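# Rukel Laundry Notes

Folding T-shirts from a heap. A set of notes and records on one small household job: taking a shirt that has landed any old way and turning it into a neat rectangle you'd be happy to put in a drawer.

Version 2, November 17, 2018

## What's covered

Short-sleeved T-shirts only, adult and kids' sizes, plain and printed. There are 77 records in this version. Every one starts with a single shirt on a clear, flat, light-colored surface and stops when the shirt is folded or the attempt is given up (those are kept too, and they're some of the most interesting ones!).

Socks, pants and anything with buttons live in the sister collection, Piteo.

## Why start from a heap

Most folding guides begin with the shirt already spread out flat, front side down, sleeves straight. That skips the fun part. A shirt fresh out of the basket has to be read first: which corner is a sleeve, where the hem went, whether you're looking at the front or the back. A dark navy shirt makes you work for it, as the folds sink into each other, and a print is a huge help even when a crease hides part of it.

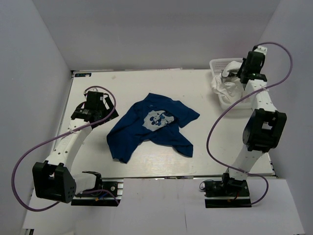
Rashti wrote in after version 1 to say that the hem is a better first grab than the sleeve, and that anyone who pulls a sleeve first ends up with a twisted shirt and has to start over. I tried it both ways for most of January and came around – the notes now list the hem first, with the sleeve as a fallback.

## Fields

| Field | Meaning |
|---|---|
| `shirt_color` | everyday color name, e.g. `navy`, `gray` |
| `print` | `none`, `front`, `back`, `both` |
| `start` | `heap`, `half_open`, `inside_out` |
| `first_grab` | `hem`, `sleeve`, `collar`, `other` |
| `fold_style` | `thirds` or `halves` |
| `result` | `neat`, `passable`, `gave_up` |

`passable` means the edges are off but the shirt would stack. I'm fairly generous with it.

## Known gaps

- Inside-out shirts are thin on the ground, with only 2 records.
- Long sleeves are missing completely. I'd love to add them – they fold so differently.
- `first_grab` was filled in by eye and may be wrong where the sleeve and hem lie close together.

## Changes since version 1

- Renamed `pile` to `heap` to match the Fadley naming.
- Split `print` into front and back.
- Fixed the records where `fold_style` was blank.

Corrections are very welcome. Please give the record number and the field you'd change.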